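Collecting demonstrations at Nautiyal: an interview with Girish Gautam

Girish Gautam coordinates data collection for the manipulation program at Nautiyal. The current task asks an arm to take pet toys from a full tray and sort them into coloured boxes with round openings.

"We chose toys for their variety," Mr. Gautam said. "A spiky ball and a knotted rope demand very different grasps."

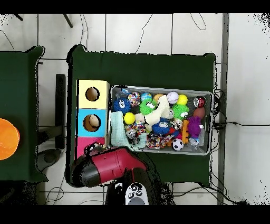

Quality of the examples

The target for September is 612 accepted demonstrations, of which almost 500 have been recorded. Each is reviewed by two operators before it is released for training. To date, 59 have been set aside, most of them for hesitation near the box openings.

"A recovered mistake is useful to us and we keep it," he said. "Long pauses are another matter - the model learns to pause as well."

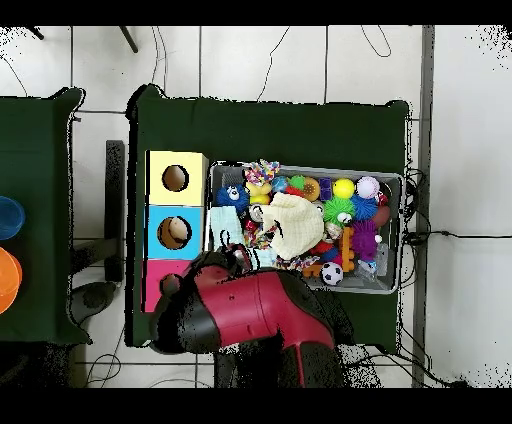 Mr. Gautam added that the toys are mixed again between recordings, and that operators are asked to vary the order in which they pick them. The accepted set will be shared with Zesix, the program's training partner, once the review is complete.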